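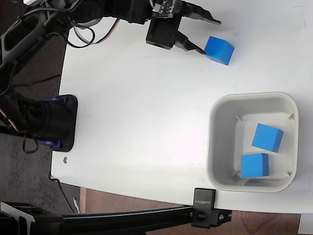
Home | Forums | Dyeing & Fiber | New Posts | Search

Category: Natural Dyes > Indigo
13 replies · 228 views

My September indigo vat finally behaved!

petchrat_blue
I've been fighting a fructose vat since spring and last night it gave me the deepest navy I've ever pulled out of a bucket! Seven dips on cotton lawn, ten minutes each, with a full airing between. I used the recipe from Chutima Sombatkul's workshop handout, only I let the vat rest overnight before the first dip. Ask me anything — I could talk about this all day.

woadrunner73
Gorgeous news! Ten minutes is long for me, though. I do three and go for more dips. Long soaks always gave me a color that rubs off on everything.

petchrat_blue
Crocking comes from a tired vat more than from long dips, I think. My rinse water ran nearly clear by the third change.

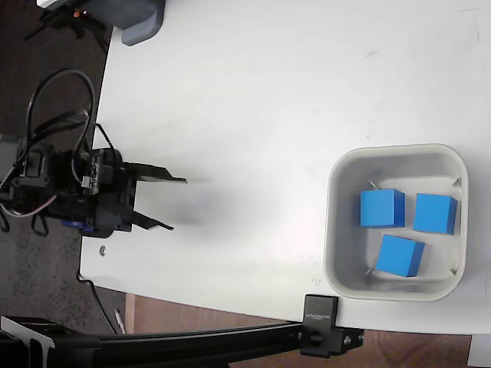 knotty_lou
Spacing matters more than minutes, if you ask me. I cram too many skeins in one pot every single time and get pale stripes where they touch. Give each piece the kind of room those three blue cubes have in the bin, with clear floor between them, and the dye gets at every side. I'm down to two skeins a dip and my evenness is SO much better.

woadrunner73
Agree on the crowding, still not sold on ten minutes. Anyone tried the Skalo pre-reduced crystals?

bririmero
Yes, and they're great for a weekend class. The blue is a bit flatter to my eye, but you can be dipping before lunch — hard to argue with that when you've got kids waiting. 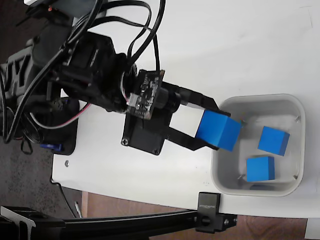
Bright blue, held just over the rim.

petchrat_blue
That's close to the shade I want for the quilt border! I get navy or I get sky and never the one in the middle. Maybe fewer dips in a stronger vat?

knotty_lou
Try four and stop. And write it down this time :)

Share (3) · Reply · Back to Indigo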